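Re: [grutdale-list] Bottle deposits and the October sort

Ewan Pomare wrote:
> Can we please settle whether caps go on or off? My mother was told
> on, I was told off, and the sign at the Whitelaw Street drop-off has
> been rained on until it says neither. Also, is the 40 bag limit per
> household or per visit?

Ewan,

Caps on. It was caps off until two summers ago, when the hauler changed its mind, and the sign has been holding out for the old regime ever since. If your mother was told on, your mother has better sources than you do.

The limit is 40 bags per visit. I have never seen a household get near it, though the Ondrejkas tried after the wedding. Vendula, I say this with respect.

While I'm up, a few other things people keep writing to me about privately:

Crushing. Don't, if you want the deposit back. The machine at Zundmont Market reads the label, and a flattened label reads like a crumpled parking ticket. If you're only dropping off and don't care about the money, crush away, it saves room.

Rinsing. A quick swish. Somebody brought in 14 milk jugs in August that had developed a point of view.

Glass. Still no. I asked again. The answer came in 2 words and I can repeat only one of them here.

Lids from yogurt tubs are trash, or at least they are this month. Danilo keeps a shoebox of them in the hope of better days and will take yours.

The drop-off opens at 8 in the morning all through October. Coming at 7:30 and sitting there with your engine running does not open it sooner.

A white bin, and two clear plastic bottles on their sides in the second one:
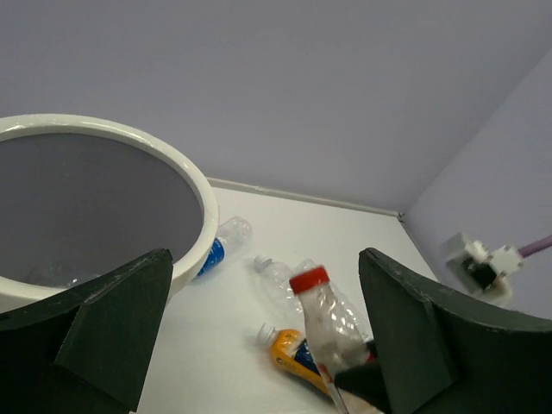
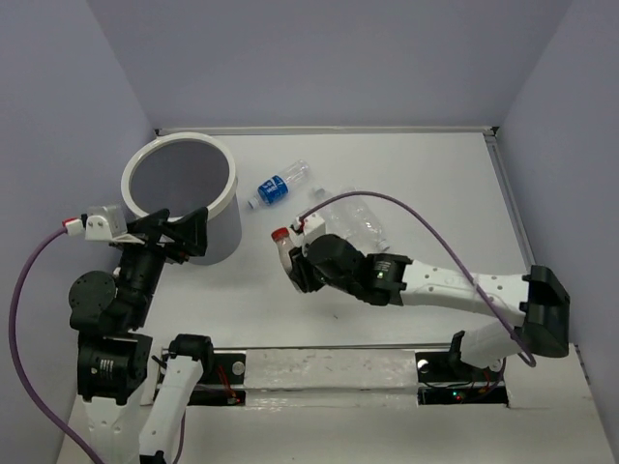 Mihret Abdella

P.S. Whoever left the bag of garden hose under the sign, it's still there, and it isn't a bottle. Hemi says he'll take it if it has no holes. I haven't checked it for holes and I'm not going to.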